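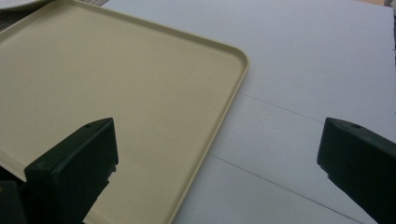 Do you have to treat the paper with alum before you marble it?

For most papers you do, and you want to let it dry flat first, or the colour slides straight off when you rinse.

We use cookies to remember your basket and see which pages get read. Accept all | Manage settings

The Stone Pattern

I knew that about the alum. I want it on the record that I knew it, I'd read it in the library book and on the back of the packet and on the little card that came with the Rodano kit, and I still managed to float the first sheet of my entire marbling career without it. Down it went onto the most beautiful swirl of blue you've ever seen, up it came looking like a peacock, and then I held it under the laundry tap and watched the peacock go down the drain.

So I did what any sensible woman would do and signed up for the Jasgate craft market.

I should explain about the kit. It cost $169, which I told my husband was for the set AND the postage (it was not), and it came with five colours, a comb, a whisk made of broom straw and a bag of powdered seaweed that you blend with water until it's like wallpaper paste. You leave it overnight. The whole house smelt like the beach at low tide, the cat sat outside the laundry door and sang, and my husband asked very politely whether dinner was fish.

It was sausages.

My neighbour over the back fence had a stall at Jasgate every September, selling lavender bags, and she'd mentioned there was a spare table going next to hers because the beeswax man had done his knee. I said I'd take it before she'd got to the end of the sentence. I said I'd be selling marbled papers. "Oh, lovely," she said. "Have you been doing it long?"

"Ages," I said, with blue up to both elbows.

I had three weeks.

The first of them I'd rather skip. The size went off because I left it in the sun. The red wouldn't spread and sat on the surface in sulky little dots, and when I added more ox gall it shot out to the edges and shoved every other colour into the corners – I've been to family Christmases like that. I cried a bit. I rang the number on the Rodano card and a young bloke told me to skim the surface with newspaper between every sheet, and had I been doing that? I said of course. I went and found some newspaper. 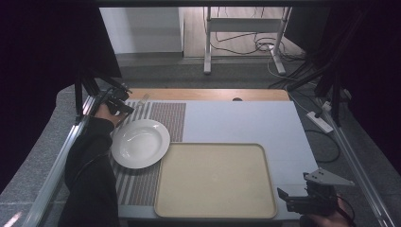 Combing was where I came good. You drop your colours, you drag the stylus up and back across the tray so they make long lines, and then you pull the comb through the other way and the whole thing turns to feathers. My blues were fine by then but every second person at a market does blue, and I wanted something quieter that you could put around a photo album for a man. I tried olive and it looked like the bottom of a dam. In the end I got my colours off a placemat, the woven kind you can see there with the stripes running down it in grey, white and brown, and I sat with my jars of paint and a teaspoon until I had the grey right. Then I didn't even comb it. I drew the lines and left them alone and laid the paper down, and when I peeled it back I made a noise that brought my husband in from the shed.

"That's good, that is," he said. He's not a man who says that.

After that I was impossible. I marbled before breakfast. I had string up and down the hallway with sheets pegged along it and you had to duck to get to the loo. I marbled envelopes, bookmarks, the lid of a shoebox, and the gas bill, which took the pattern better than the good stuff did and which I then had to ring up about.

The good stuff was Skov, by the way, heavy and soft, and I bought it by the pack and rubbed a little pencil cross on the alum side of every sheet so I'd never have another peacock. I felt very professional with my crosses.

The night before the market I was rolling the finished sheets and tying them with ribbon, and I noticed a cross on the front of one. The front, right in the middle of the feathers. I unrolled the next. Cross. I'd got into such a rhythm that I'd marked the treated side and then laid that side down on the colour every time, exactly as you're meant to, and never once thought about where the pencil would end up.

I sat on the laundry step. The cat came and sat too. 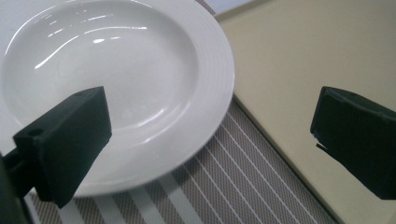
White plate with fine raised rings around the rim.

Well, you can't rub pencil out from under marbling, I'll save you the trouble of trying. What you can do is ring your neighbour at 9 pm and say something between a hiccup and a word. She came round through the gap in the fence in her dressing gown, looked at a sheet for a long while, held it up to the laundry light and said, "What's the bird?"

"What bird?"

"There. Little bird, flying."

I looked. I'd been doing the crosses fast and a bit slanty, and with the feathers combed out behind them they did look like something going over a paddock a long way off. Not on all of them. On some they looked like a cross. But she'd seen it without being told, and she was a woman who'd said my scones were "very filling", so I trusted her.

We made a sign. It said GADERO BIRD PAPERS, Gadero being the street we both live on, and we did the lettering with the leftover brown.

I sold the lot by 2 o'clock, all except one of the olive ones, which I gave to the lady running the sausage sizzle. A girl with a bookbinding stall wanted to know how I got the bird in every time and I went pink and said it was a resist technique. She wrote it down! I've felt bad about that since, and if she's reading, love, it's a pencil, come and see me.

My husband carried the table back to the car. He asked what I'd do with the money and I said there was a bigger tray I had my eye on, and he nodded and put the radio on, and when we got home he'd cleared a shelf in the shed. It already had the seaweed on it.

Related items

The Button Tin (short story)
A Quilt for the Spare Room, part two
Choosing a comb for marbling
Ribbon, twine and gift ties
My Year of Bad Candles (short story)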